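How to Dry Apple Slices in a Countertop Oven

By Lorraine Tamihana, Presenville

In my family we dried apples on strings above the stove. Now I live in a small apartment in Presenville and I use a countertop oven. The result is almost the same, and the method is easy to learn.

What you need: four firm apples, the juice of one lemon, a bowl of cold water, a wire rack that fits in your oven, and a clean towel.

Step 1. Wash the apples and take out the cores. You can leave the skin on. Cut them into thin rings, all of the same thickness as well as you can. Thick rings stay soft in the center and can get mold later.

Step 2. Mix the lemon juice into the water and leave the rings in it for 15 minutes. Then dry them well on the towel.

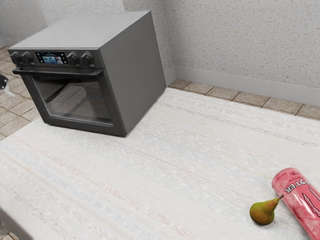 Step 3. Put the rings on the rack in one layer. They should not touch each other. Set the oven to its lowest temperature, and if it has a fan, turn it on. Many countertop ovens have several knobs, like the four round black ones along the upper front of this gray model, so read your manual first and learn which one is for temperature and which one is for time. My old oven came from a shop in Lustthorpe with no manual, and I burned two batches before I understood it.

Step 4. Turn the rings over every hour. After three hours, take one out, let it cool and bend it. It should bend like soft leather, with no juice when you press it.

Step 5. Let everything cool completely before you close the jar. If you see drops on the glass the next day, put the rings back in the oven for one more hour.

I keep my jars in a dark cupboard. Apples I dry in July are usually finished before the winter.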